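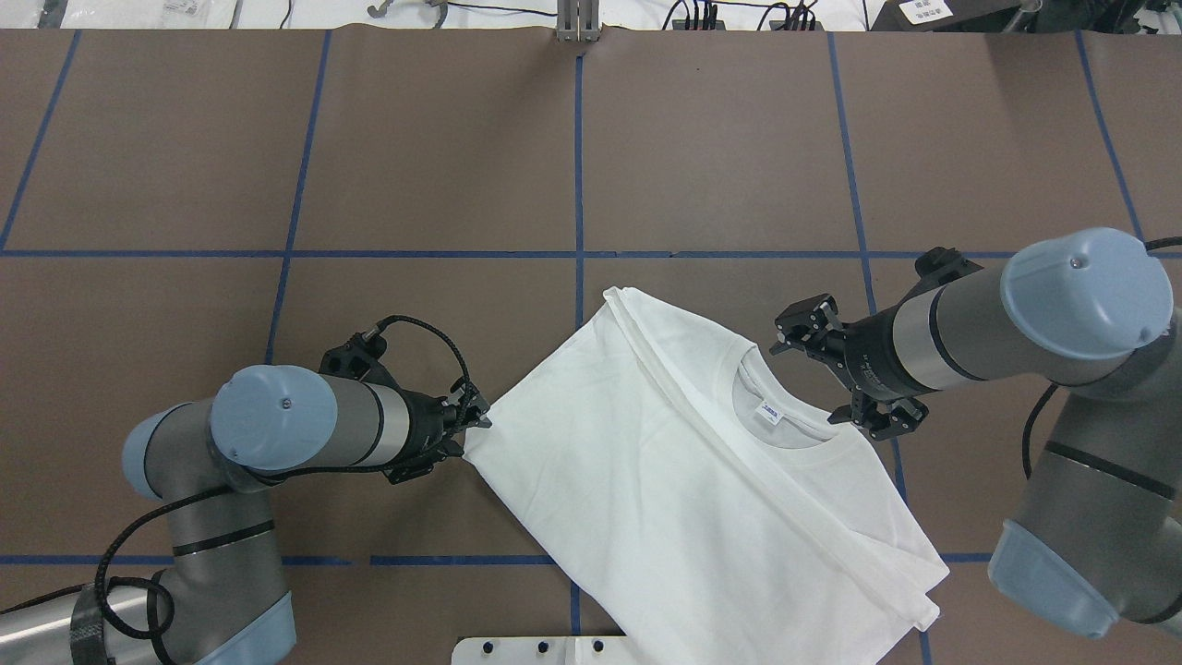 Mirnside Robotics Club
Minutes, May meeting, 4:15 p.m.

Minutes of the April meeting were approved with no changes.

Budget: 502 dollars left for the year.

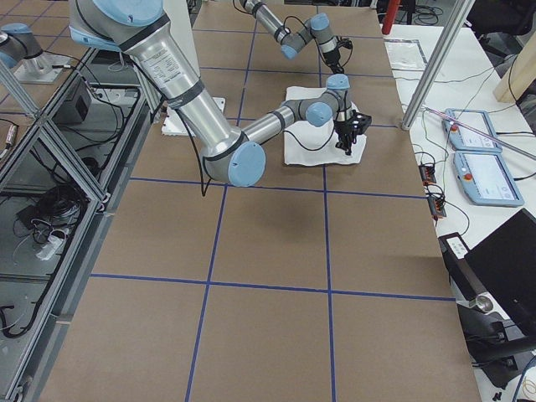 Folding project: The Simaleo entry form is due at the end of the month. Members agreed to keep the blue tape grid on the table for all runs. Quiroga sent new gripper pads — 2 sets.

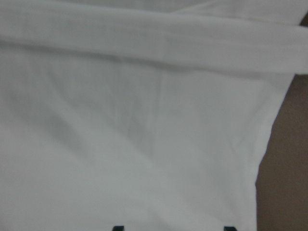

Wrist view, fingertips at the bottom.

Logs: 1,611 runs saved to the Driteo drive.
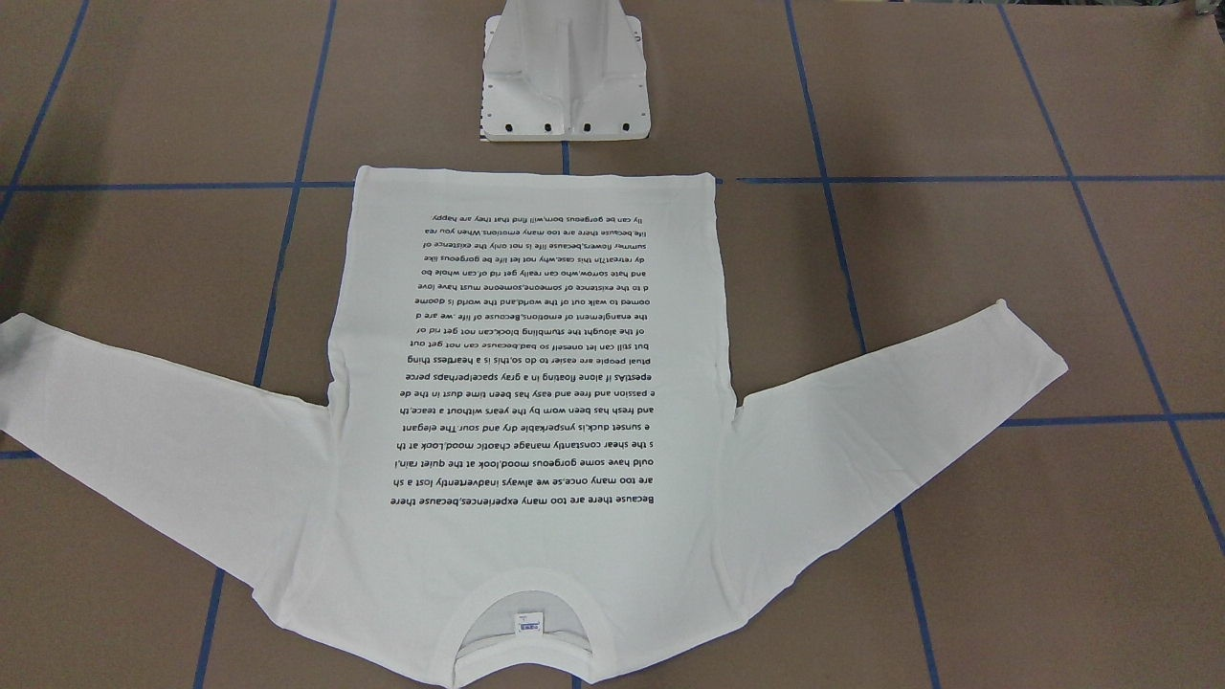 Test shirts: The long-sleeved shirt was added to the list. It has a big block of print, so it will be logged apart from the plain ones.

Adjourned 5:05 p.m.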